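Cloth folding demos for class project - how many do we need, and does the backdrop matter?

Posted in Robotics Classes and Clubs
Viewed 276 times

Guadalupe Ledesma
Our team is doing a towel folding project for the spring robotics course at Bristance. We collect demonstrations with a hand-held gripper with a wide lens camera on it, then train a policy and run it on the arm at the end of term. We have 28 demos so far, all done by the same person.

Trained on those, the arm goes to the towel fine but closes too high and gets air maybe half the time. Two things I'd like to know before we spend more lab hours. Do we just need more demos? And should we take down our black cloth and the sign? One teammate says the model will learn the letters instead of the towel. The instructor said "try it and see," but we only get the room until 9 p.m. and the demo day is in January.

Faustino Alvarado
More data. 28 is nothing. Our club had 1,251 for the Vekard meet and it still dropped things.

Rosaire Morin
I helped teach a course like this for a couple of years, so a longer reply.

Closing too high on cloth is usually a demo problem before it is a quantity problem. Play your recordings back at quarter speed and watch the moment the fingers close. If your operator is closing on the way down, the policy will copy that. Go down, touch the table lightly, stop for a beat, then close. Redo the 28 that way and compare before you collect hundreds more. Get a second person to do part of them too.

Start the cloth differently every time. Drop it, don't place it. Students like to tidy it between takes and then the robot has only ever seen a tidy towel.

On the backdrop, ours had letters on it as well and I left them up. What matters is that it stays the same between collecting and testing, or else that it changes a lot during collecting. With a lens this wide you get plenty of background whether you want it or not. Two views from the gripper camera on our table:
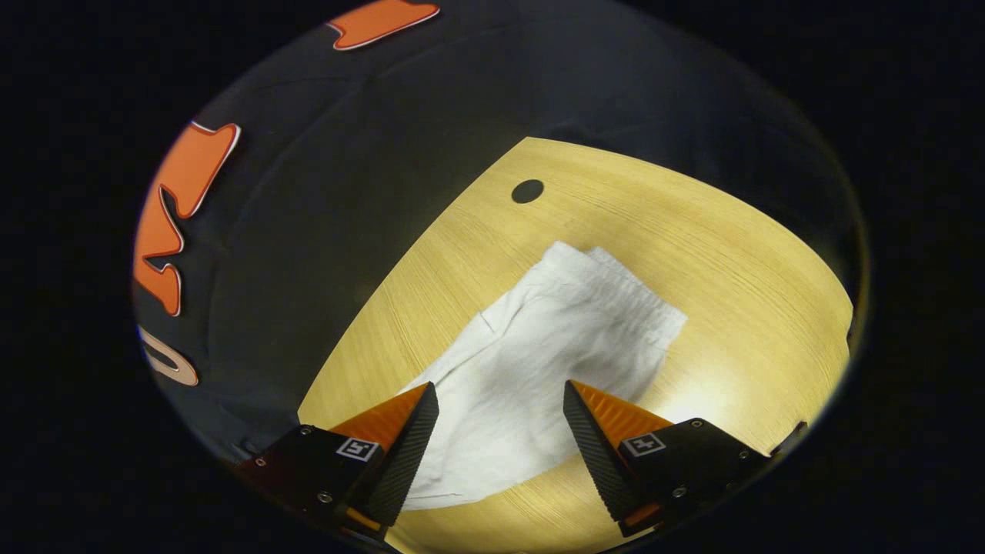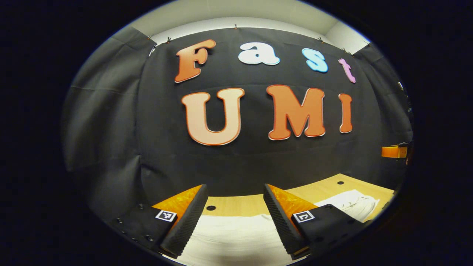 If you do take the sign down, take it down for everything from then on, and don't mix the old demos in unless you have a good number of new ones. Same with the lights. We lost most of an afternoon once when the blinds were open for testing and closed for collecting.

Also check that the tags on the fingers are read all the way through each recording. If the gripper width drops out for part of a take, throw that take away. We had a short script for it and it usually removed a few per session.

Guadalupe Ledesma
Thanks. Watched ours slowed down and yes, he closes before he reaches the table in most of them. We are redoing them tomorrow with 2 operators and leaving the sign where it is.

Selvaraj Fakir
Same issue here with washcloths. Slowing down before the close helped, but thin cloth is still bad for us. Try a thicker towel if your rules allow it.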